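Rope untangling, week two

The jump rope task is up to 34 usable episodes. I had hoped for 70 by the end of June. Most of the gap is my own fault, for writing a bad task definition.

The first version said "separate the ropes." Shewit stopped when one rope was free of the pile. Riku kept going until every rope was laid out straight. Both are fair readings, and a policy trained on the mix would have no idea when to quit. The new version ends an episode when one rope, both handles included, can be lifted clear.

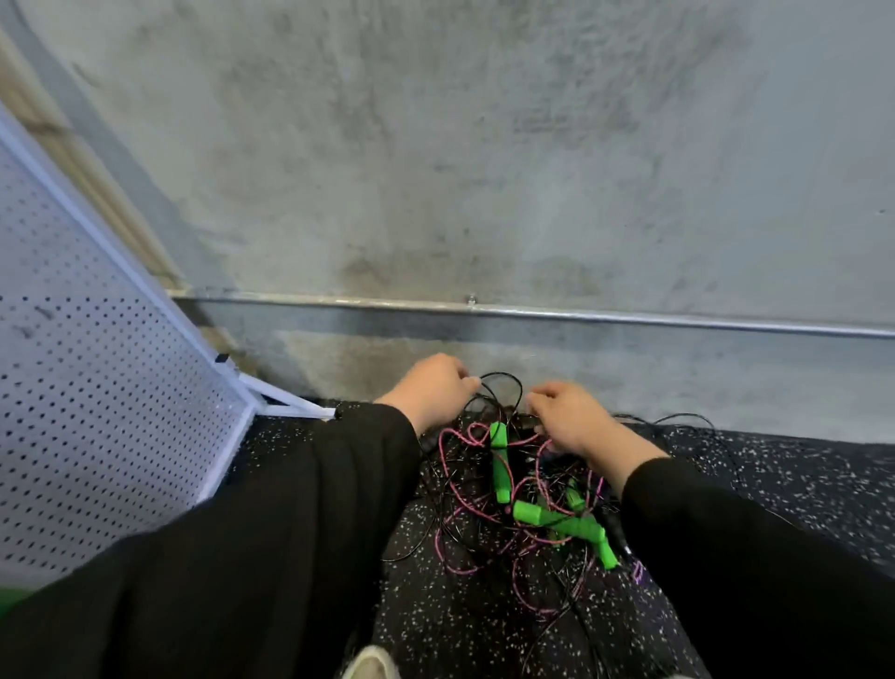
The second problem is labels. We were marking grasp, pull and release, and that misses most of what people do with a knot. They pinch a strand, follow it a few inches, let go, and pick up a different one. Nour suggested a "trace" label for any contact that moves along a cord without loading it. I relabeled 5 episodes that way, and trace took up nearly a third of the time.

Thin cable is still the hard case. The hand tracker loses fingertips inside a dense pile, and black cord on a black floor gives the segmentation little to work with. I'm keeping those episodes anyway, flagged as low confidence.

Next up is a reset rule. At the moment people re-tangle the ropes however they like, and Maricel's knots are a lot meaner than mine.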